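**Household Guidance, Sheet 13: Fruit Kept at the Table**

Issued by the Iturra Residents' Office. Questions may be sent to Soudabeh Tehrani at the front desk.

Residents who keep fruit in a shared dining area are asked to follow the practices below. They apply to the ground-floor dining room and to the small kitchens on each landing.

### Choosing a plate

A wide, shallow plate is preferred to a deep bowl. Fruit at the bottom of a bowl carries the weight of everything above it and bruises where it cannot be seen. On a plate, most pieces rest in a single layer and can be checked at a glance. Paper plates with a pleated rim are acceptable for one day's use, but they should be set down on the table before they are filled — a loaded paper plate bends when lifted by one side.

Large citrus and tomatoes belong toward the back of the plate, with small and soft fruit in front, where it will be eaten first. Tomatoes should not be stacked. Set them side by side, stem end down if the stem has been removed.
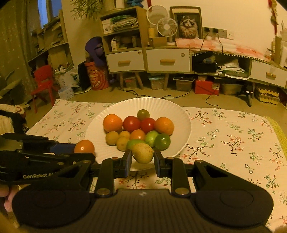 Pieces should be lifted from the sides and set down again gently. Pressing with the thumb to test for ripeness leaves a mark that turns brown by the next day; a light, even hold across the widest part gives the same information. Pear-shaped fruit ripens first at the narrow end and may be checked there.

### Keeping ripe and unripe fruit apart

Ripe fruit speeds the ripening of whatever lies beside it. Green fruit that is meant to last the week should be moved to a separate dish overnight. Speckled skin is not in itself a sign of spoilage, but any piece with a wet or sunken spot must be removed the same day, and the pieces that touched it wiped dry.

### Care of the tablecloth

- Shake crumbs out of doors before each meal.
- Treat juice stains with cold water at once. Hot water may set them.
- Printed cloths are washed inside out and dried in the shade.
- Replacement cloths are kept in the hall cupboard, shelf 8.

Fruit left out after the evening meal is moved to the pantry by the resident on duty. The October edition of this sheet is withdrawn.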